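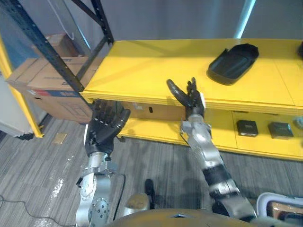
Kamalside Ride Fans' Circle
Minutes of the spring meeting, 4 April 2022
Held in the upstairs room at Omham Library

We began a little after seven, once everybody had found the tea. It was lovely to see so many faces again, 37 of us by the sign-in sheet, and a warm welcome went to the members who had come over from Zondcombe on the bus.

1. Minutes of the January meeting
Agreed, with one correction. The carousel at Kamalside has 30 horses, and we had left two of them out. Apologies to the horses.

2. The Lantern River boat ride
This took up most of the evening, as everyone had guessed it would. The park reopened the ride last month with new lighting in the cave and a slower turn past the mill, and those who have been on it spoke very fondly of it. Several members miss the old organ music, which now plays only in the line, and there was a long and friendly talk over whether the fog at the second drop hides too much of the owls. It was agreed to write to the park, thanking them kindly for the work and asking if the music might come back in the last room.

3. Adjei models
The Adjei kit of the old ghost train has gone up to $189. Members felt this was a lot for a kit with no track, though the little ticket booth was much admired.
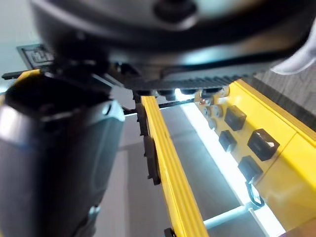
Rounded gray housing with a toothed rim along its lower edge.

4. Summer trip
We have $332 in the trip fund. The day out will be to Zondcombe Pier, for the two dark rides and the helter-skelter, with lunch at the pavilion. Please bring a coat, even in good weather.

5. Any other business
A blue scarf was left behind in January and is still at the library desk.

The meeting closed at ten past nine, with cake.

Comments (3)

millpond_rider: Please do ask about the organ music! I rode it twice and kept waiting for it.

TeacupsFirst: Can we bring grandchildren on the summer trip? Mine are six and nine and very keen on the helter-skelter.

owlspotter: The fog is fine if you sit in the back row.

This site uses cookies to remember your settings. Accept | Manage choices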